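Visita a la planta de porcelana Furnival, en Lollano

La visita se hizo el 8 de junio de 2023, dentro del programa de puertas abiertas que la empresa organiza una vez al año. El grupo era de 12 personas, casi todas del sector: dos laboratorios de ensayo, una distribuidora de esmaltes y varios técnicos de mantenimiento. Nos recibió Imogen Garside, responsable de producción, y la parte de hornos la explicó Gaétan Cloutier.

Furnival fabrica vajilla de porcelana dura para hostelería. La línea principal se llama Imari y, a pesar del nombre, no lleva decoración de tipo japonés: es blanca, con un filete azul cobalto bajo cubierta. El catálogo vigente tiene 468 referencias, contando por separado las variantes de diámetro.

Preparación de pastas

La pasta llega a la planta en parte como caolín y feldespato a granel y en parte como granulado atomizado de un proveedor externo. El granulado se destina al prensado isostático de platos llanos; las piezas huecas se hacen por colada, a baja o a alta presión según la geometría. La barbotina se controla por densidad y viscosidad al comienzo de cada turno. Preguntamos por el desfloculante y nos contestaron que emplean una mezcla de silicato y poliacrilato, sin dar proporciones.

El recorte de colada se recupera. Vuelve al desleidor, se tamiza y pasa por separadores magnéticos antes de mezclarse con barbotina nueva. Garside indicó que el hierro es la causa principal de rechazo por motas y que los imanes se limpian en cada cambio de turno. En la zona de tamices el ruido era considerable y parte de la explicación se perdió.

Bizcochado y esmaltado

El bizcochado se realiza en horno túnel a unos 950 °C. La pieza sale porosa y con resistencia suficiente para manipularla. El esmalte se aplica por inmersión en las formas huecas y por pulverización en los platos; después se limpia el pie con una esponja de cinta húmeda. En las cabinas de pulverización se recoge el esmalte sobrante, que se reutiliza en las series de segunda calidad.
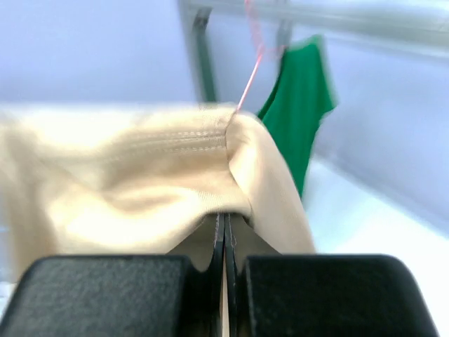 El control del espesor de capa se hace por pesada antes y después de esmaltar, sobre muestras retiradas de la línea. Reece Pearce, del laboratorio de planta, comentó que han probado la medida por ultrasonidos en húmedo y que la dispersión les pareció excesiva en los bordes. Siguen con la balanza.

Cocción de alta

La segunda cocción alcanza 1.380 °C en atmósfera reductora. Hay 3 hornos: dos de túnel y uno intermitente, reservado a formatos grandes y prototipos. Cloutier dedicó bastante tiempo a la curva de enfriamiento, con un tramo rápido tras la temperatura máxima y otro más lento al pasar por la transformación del cuarzo. El material refractario de las vagonetas se ha aligerado en la última reforma, con placas de carburo de silicio más finas. Pregunté por la vida útil de las placas y la respuesta fue vaga.

Ensayos

El laboratorio es pequeño. Realizan choque térmico, resistencia del canto al impacto, absorción de agua y cesión de plomo y cadmio. Los ensayos de lavavajillas los subcontratan a Testska. En el libro de registro que nos enseñaron la última entrada era la 2638, una serie de tazas apilables con defecto de pinchado en el interior del asa.

Notas prácticas

El acceso se hace por la puerta norte y hay que llevar calzado de seguridad propio; la empresa presta gafas y tapones. El recorrido duró más de lo anunciado y la sala de decoración quedó fuera por falta de tiempo. La tienda de segundas, junto al aparcamiento, cierra a mediodía. Las solicitudes para la próxima edición se dirigen por correo a Barry Hebden.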